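Kırmızıgül Yellow Shelving Frame

Item 642 – sold as a kit, made to order

I started making these frames for my own packing corner, and then people kept coming by to pick up orders and asking where I'd bought the yellow thing. So now it's on the page! It's a painted metal frame you can set up as a bench surround, a shelf for boxes, or just something sturdy to keep your supplies off the floor.

The yellow is the first thing everyone mentions. I did try a gray one (very sensible, very dull) and I kept walking into it. Vesela Nikolovski mixed the paint color for me back in September and I haven't wanted to change it. If you scratch it, and you will, a touch-up pot comes with the kit. Give the spot a light sanding first and go thin – two coats look a lot better than one thick one.

What you get

Beams and posts, painted
Side panels
Front rail in black
Bolts, caps and the hex key
Touch-up pot

Size and price

The standard kit is the Calis. There's a longer one called the Nodeo if you've got a big wall to fill, and it takes the same bolts, so you can join the two later on. Calis is 342, Nodeo is 642 (yes, same as the item number, I only noticed after I'd printed the labels). Delivery is extra and depends on where you are, so write to me before you order.

Putting it together

Leave all the bolts finger-tight until the whole thing is standing, then go around and tighten. I've done it alone but it's much nicer with a second person holding the far post. Inês Calado put hers up on an uneven floor and used felt pads under the feet, and I've copied her ever since.

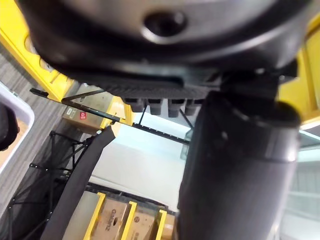 I keep mine for cardboard boxes mostly, the ones waiting to be packed or picked up, and I like having a rail so a box doesn't get nudged off when I'm in a hurry. If you'd like yours without the rail, tell me when you order and I'll leave the holes out too. Same price, sorry, the drilling is the quick part!

Lead time is 8 working days for the Calis and a bit longer for the Nodeo. Questions go to me, Şengül Tekin, through the contact form, and I usually answer in the evening.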